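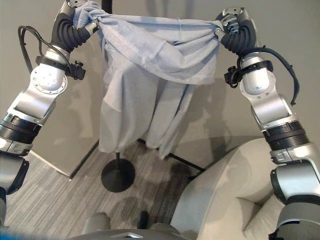

Light blue going up over the black stand, cream armchair in the corner

1/ Okay, the April clothes thread! A few of you asked how I keep the sitting room from turning into one big closet, and the answer is that I mostly don't, but I do have a routine now and I'm happy to ramble about it for a while. Get a drink.

2/ Background for new people: we live in an old building in Vuranstead with exactly one closet, and that closet is mostly vacuum cleaner. So clothes that have been worn once but aren't ready for the wash live out in the open with us. They need somewhere to go, and for years the somewhere was any piece of furniture with a flat part.

3/ The clothing stand changed a lot. I looked at a really pretty one from Rikelier for 120 dollars, went home, thought about it for 3 weeks (I am like this with furniture), and bought a plain black one secondhand at Ríos for 22. I have not missed the pretty one even once. Well, maybe once.

4/ Big light things go on first. I like to hold them up by the top two corners and stretch them out wide before they come down on the stand, so you can see where the twists are. One side always wants to bunch up in your grip! Let it hang a second, give it a little shake, then lower it. If you drop it on in a lump it will dry or rest in a lump, and you'll be looking at that lump all week.

5/ A word about the armchair. It's too close to the stand, I know. My cousin Chalerm Kamolrat has told me this at every visit and he's right, but it's also the only spot in the room with good reading light after four in the afternoon, so the cream chair stays and we all just shuffle past.

6/ Now the sofa, which is where my good intentions go to lie down. Anything with a hood ends up on it. Hoods slide off the stand if you hang them by the hood, and they look grumpy if you hang them by the shoulders, so people in my house (me) just lay them on the seat and walk off.

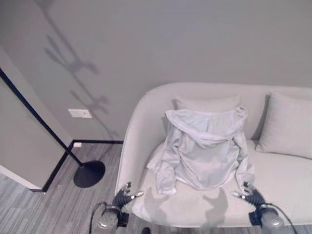 7/ THE JACKET PART

Gray hoodie-type jacket on a light gray sofa is a dangerous combination, by the way. I have sat on that jacket more times than I can tell you. It blends right in with the throw pillows, and then you're wearing the drawstring print on the back of your leg.

8/ What I do with it: sleeves first. Pull both of them out straight, because there's always one crumpled up down by the front of the cushion, and then smooth the middle from the hood toward the hem with flat hands. Fold the sleeves in across the back, fold the bottom up, and tuck the hood over last like you're closing an envelope. It makes a nice fat little square.

9/ Somebody will ask about zippers, so yes, zip it first if yours has one. My mother zipped everything before folding, even things going straight into the wash, and I grew up thinking it was the law.
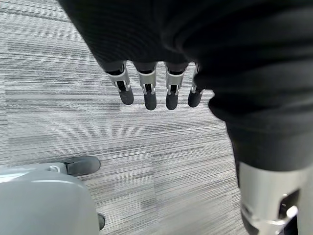

10/ I've been meaning to say something about floors, too, as that's where half of a clothes routine happens whether you planned it or not. Socks drop. Belts drop. I used to leave it all until the end, and by then I'd have kicked everything under the sofa. With gray stripes down there a dark sock shows up pretty well, but a gray one can hide between the lines for days, so I bend down and look properly from close up before I move on to the next pile. My knees complain and I tell them it's exercise.

11/ The whole round takes me about 18 minutes if I don't stop to try things on. I always stop to try things on. Give yourself the evening.

12/ Last stop is the feel test. Before anything goes back on the stand or into the drawer, I press it lightly with my fingertips, near the seams mostly. You find crumbs that way, and hard little spots of dried soap, and one time a bus ticket. Anything that feels stiff goes in the wash bag, and the nice wool things go to Holtalov on the corner, where they're slow but very gentle.

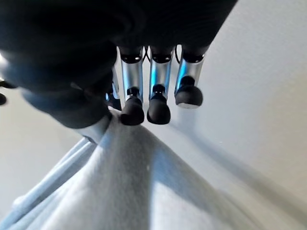 Fingertips down, thumb right by the fabric

13/ Someone in my replies wants to know if I iron. Twice a year, for weddings, and I grumble the entire time.

14/ Next month I'm hoping to deal with the vacuum closet, and if anybody has a good trick for winter scarves, please send it over, they're all still in a bag behind the bedroom door.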